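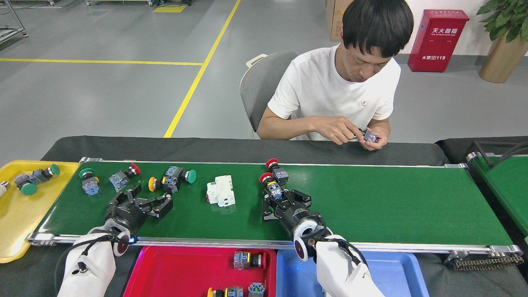 Ortner Names Seraina Koller Head of Artist Relations and Marketing

STOSTEN – I get to write the fun ones sometimes, and this is one of them. Seraina Koller has joined us at Ortner as our new head of artist relations and marketing, and she starts this Wednesday. If you play one of our keyboards or run your guitar through one of our pedals, you'll probably be hearing from her before the summer's out (she likes the phone a lot more than email, so please pick up!).

I've known Seraina's work for years. She spent seven of them at Wamex, where she looked after the touring players who used the company's stage pianos, and before that she was at Etus, a small label and rehearsal studio where she did a bit of everything – booking, press, liner notes, driving the van. When I asked her which of those jobs taught her the most, she said the van.

At Wamex she built the artist roster up to 281 players, from arena acts to church organists, and she ran the "Second Keyboard" series of short films, where working musicians talked about the instrument they keep at home and never take on the road. I watched every one of those. My favorite is still the one with the accordion player who keeps a toy piano on top of her fridge.

So what's she going to be doing here? First up is the launch of the Ortner 308, our new 61-key stage organ, which goes out to stores in June. It has a full set of drawbars, a rotary speaker effect we've been fussing over forever, and a wooden case that I think is the prettiest thing we've made. Seraina will be putting it in front of players at four launch evenings, and she has asked that every one of them be a real show with a real band. No slides. I was told this very firmly.

She'll also take over our artist program, which, I'll admit, has been me and a spreadsheet for longer than it should have been. Under Seraina the program gets a proper application page, loaner instruments for players on tour, and a phone number that somebody answers on a Saturday night when a power supply dies an hour before the doors open.

"I learned to play on an old Ortner organ in my aunt's living room, with one key that stuck every time it rained," says Seraina. "I still leave that note out of half the songs I know. I want to spend my time with the people who play these things for a living, and find out what they need from us."

Our product manager, Wendelin Aigner, sat in on the interviews and asked each candidate to play something. Seraina played four bars of a waltz, stopped, and told him the key action on the prototype was too light in the top octave. "She was right, too," Wendelin says. "We'd been arguing about it for weeks. We changed the springs."

Seraina will report to me and will work from our Stosten office, sharing the big front room with Rahel Imhof, who continues to run our dealer and education programs. The two of them are already planning a set of school workshops for the fall, and I'll write more on those once they let me.

For interviews with Seraina, review loans of the Ortner 308, or tickets to one of the launch evenings, please get in touch with me through the press desk. We're in from 9 in the morning, and I do try to answer the same day.

– Edeltraud Riedl, Communications Director, Ortner

About Ortner: We make organs, stage pianos and effects pedals for people who play them hard. We're family owned, and we still repair the old ones.

Filed under: Company News, People on the Move, Keys & Organs

Comments

Rahel Danzer
Congratulations Seraina!! You got me a replacement piano in the middle of a tour once, and I've never forgotten it. Ortner is lucky to have you.

drawbar_dad
Will the 308 have a proper 11-pin out for a real rotary speaker, or is it built-in effect only? Couldn't find it anywhere on the product page.

Edeltraud Riedl
@drawbar_dad Yes, there's an 11-pin on the back! I'll ask Wendelin to get it added to the page.

midweekorganist
Please do a launch evening somewhere with decent parking. Some of us are bringing our own bench.

toniclef
Loved the Second Keyboard films. Any chance of something like that here?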